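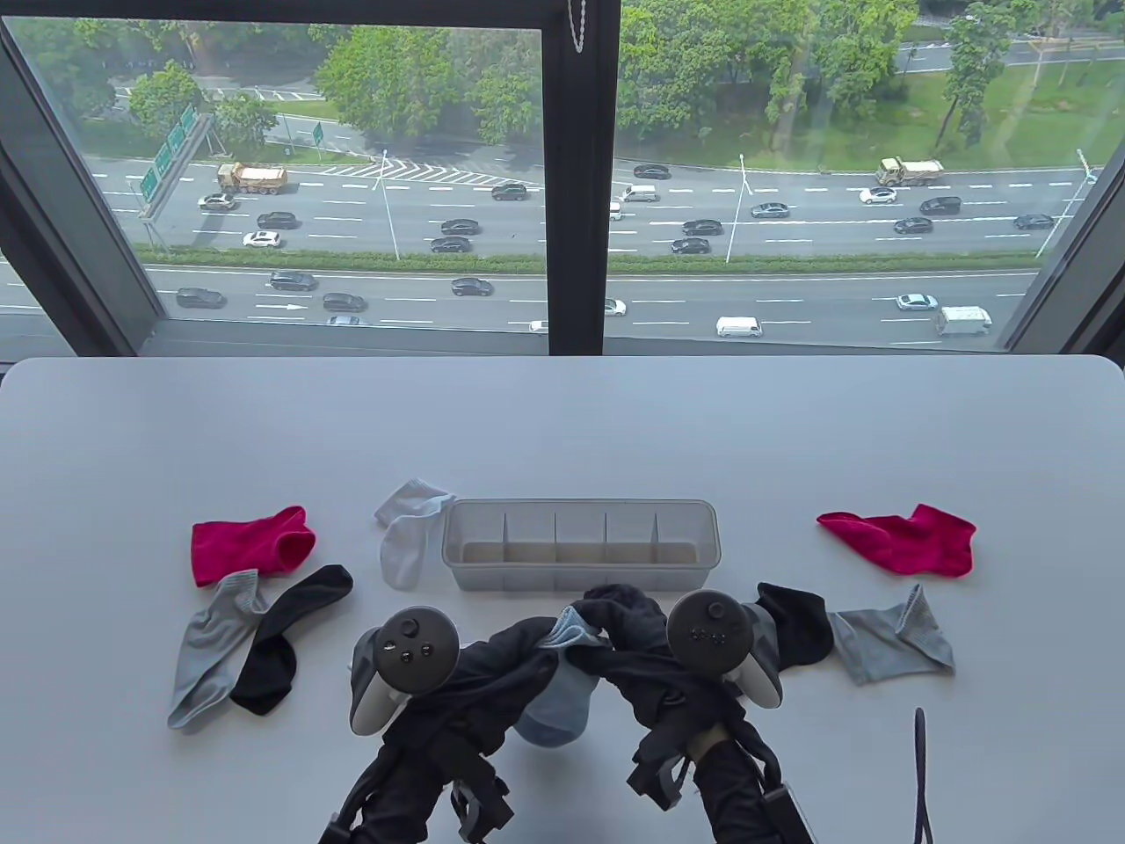

# Whitlock Opens Spring Sock Drive for Sosdale and Avivberg Shelters

SOSDALE – Whitlock, the regional laundry and linen company, will collect socks for local shelters through the end of April. Drop-off bins are open now at all 33 Whitlock stores and at the Zisovora community center in Avivberg.

Socks are among the items shelters ask for most and receive least. Last spring's drive brought in 1440 pairs, and most were handed out before summer. Adult sizes in dark colors went first.

"Bright ankle socks are fine, kids' socks are fine, plain gray is fine," said Wendell Thibodeaux, who manages the drive for Whitlock. "We wash everything before it goes out. Please don't throw away a good pair over the color."

New and gently used socks are accepted. Socks with holes cannot be used. Single socks are welcome this year – staff will try to match them and send the rest to a textile recycler.

Businesses that collect 50 pairs or more can ask for a free pickup. Schools that reach 100 pairs will get a voucher for one load of gym uniforms.

Bins are emptied daily at 4 p.m. For pickup requests, ask at the counter of any Whitlock store.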